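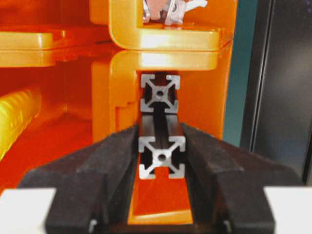

How I compare gripper fingers using one piece of extrusion

I get asked a lot which fingers you should put on a small two-finger gripper, and my answer is always the same annoying one: try them on your own part, with your own fixture, and write down what happens. So this page is my whole routine for doing that. It takes me an afternoon per set of fingers, it doesn't need any fancy measuring gear, and it has saved me from buying the wrong thing at least twice.

My part is a short length of aluminum T-slot extrusion. I like it as a test piece because it's stiff, it's square, it's cheap, and it has open slots down all four sides, so a fingertip that lands badly has plenty of chances to do something silly. The job is to take it out of an orange fixture and put it back. That's the entire test. Pick it, hold it, put it back, over and over.

What you need

An arm you already trust. Please don't test new fingers on a new arm, you'll never know which one to blame.
A gripper with swappable fingers.
A camera at the wrist, looking down past the fingers.
A few lengths of extrusion, all cut from the same bar.
A fixture that holds the part the same way each time.
A marker, masking tape, and a notebook. (A spreadsheet is fine too. I spill less coffee on the notebook.)

I've had three sets of fingers through this so far. The Porasari set is broad and blocky with a black finish. The Kunance set is slimmer, with a rubber pad glued on the inside. The Urban set is printed, and I did those myself from a file Relu Hodoroagă sent me. The controller for all of it is a Genard box I've had for years and know far too well.

Step 1: Get the fixture right first

I skipped this the first time and wasted a whole day. If your part can wiggle in its channel, your results are going to be mush. What you want is a channel that's snug on the sides and easy at the mouth, with edges rounded enough that the part can find its own way in. Square edges look neat on the screen and then they catch the end of the extrusion every single time.

Push the part in by hand and try to rock it. If you feel it knock from side to side, print the channel again a touch tighter. If you have to shove, go looser. I ended up sanding mine, which I don't love, but it worked.

Then bolt the fixture down. Tape is not a bolt! I know. I tried.

Step 2: Set up the wrist camera view

You want to see three things from the wrist: both fingertips, the end face of the part between them, and enough of the fixture to tell where you are. Extrusion is lovely for this. The end face has those four corners and the round hole in the middle, so you get a built-in target. If the fingers are closing evenly, the hole sits midway between them. If it's drifting toward one side, you can see it right away without any software at all.

A bright fixture helps a lot too. I started with a black one, and black fingers against a black fixture was hopeless, I kept squinting at the screen trying to work out where one stopped and the other began. Orange fixed that. Just watch your lighting, because glossy plastic throws highlights, and if you're running any kind of edge detection it'll happily lock onto a shiny lip and tell you that's your part. I turned my lamp toward the wall and the trouble mostly went away.

Focus the lens on the fingertips. The fixture can be a little soft.

Step 3: Fit the fingers and check they're square

Put the fingers on, snug up the pins or screws, and close the gripper on nothing. Look at the gap. It should be the same width from top to bottom. If it makes a skinny V, loosen one side, close it gently, and tighten again while it's closed.

Now close on the extrusion by hand (robot stopped, please) and try to twist the part. Any set that lets it spin with two of your fingers is going to let it spin against the fixture. You can save yourself the rest of the test.

Step 4: Teach the pick

I teach four points and no more. One high above the fixture, one just short of the part with the gripper open, one at the grip, and one pulled back clear. Go slow on the second one. With blocky fingers like the Porasari ones you need to check the outside of the fingers as well as the inside, because they get wide quickly and there may be a shelf or a clip right next to where you want to be. I dinged a perfectly good fixture that way.

Grip on the flats near the outer corners of the extrusion. Try not to have a narrow fingertip land right over the slot. A wide finger bridges the slot and doesn't care, but a slim one can dip into it and cock the part over a bit, and then it won't go back in the channel.

Set the grip force low to start. I go up one notch at a time until the part stops slipping when I tug it, then I add one more notch and leave it there for every set. Write that number down! If you change force halfway through, you're comparing two different things and you won't remember which runs were which.

Step 5: Run it

I do 261 cycles per set. There's no magic in that number, it's how many I got through the very first time before I had to stop for dinner, and I've stuck with it so the sets can be compared. If you're picking fingers for something that'll run all day, do 1000 and let it go overnight with the door shut.

Every cycle gets one of these marks in the notebook:

OK, meaning it came out and went back with no fuss.
Tilt, meaning it went back but scraped or leaned on the way.
Jam, meaning the controller stopped it.
Drop, meaning exactly what it sounds like.

Stick to those. I used to write little stories next to each one ("seemed grumpy, went in on second push") and they were fun to read later and no use whatsoever.

Stop every so often and wipe the fingertips and the part with a dry cloth. Aluminum leaves a gray smudge that builds up, and a smudgy fingertip grips differently from a clean one.

Step 6: Swap and repeat

Same part, same fixture, same force, same four points. You'll probably have to nudge the grip point a hair when the fingers are a different length. That's fine, just note how much. On the Genard I save each set as its own program so I'm never editing the old one, after I overwrote a good program in February and had to teach the whole thing from scratch.

How mine came out

The Porasari fingers had 6 tilts and no drops. The wide faces sit flat on the extrusion and it stays put. The downside is the bulk, and I had to move my approach point out twice before I stopped worrying about the shelf next to the channel.

The Kunance set had 13 tilts and a jam. The rubber pad holds really well, almost too well, and when the part goes in slightly off it can't slide and settle itself between the fingers. If your fixture is sloppier than mine you might like that pad a lot more than I did. It's also much easier to see past the slim fingers on the camera, which was nice.

The Urban ones dropped the part early and then again a bit later, so I quit the run. I think my print was too soft and the tips were spreading under load. Relu says his are fine, and his are printed solid, so I'll be doing mine again that way before I say anything unkind about the design.

For this job I'm keeping the Porasari fingers on. For anything small and light I'd go back to the Kunance ones without much thought.

A few things that go wrong

The part comes out but won't go back. Check the twist first. Look at the end face on the camera just before it goes in, and compare the corners with the mouth of the channel. If they don't line up, your grip is turning the part as it closes.

It works for a while and then starts jamming. Clean the tips. Then check the finger screws, mine like to work loose and I now put a marker line across each one so I can tell.

The camera view shifts between sets. You've bumped the mount while changing fingers. I put a strip of tape on the bracket and line it up before every run.

The grip looks fine but the part droops. You're holding it too near one end. Move the grip point toward the middle, as far as the fixture will let you.

If you try this with a different part, round bar especially, I'd love to hear what you used for the end target. I've been drawing a cross on mine with the marker and it rubs off.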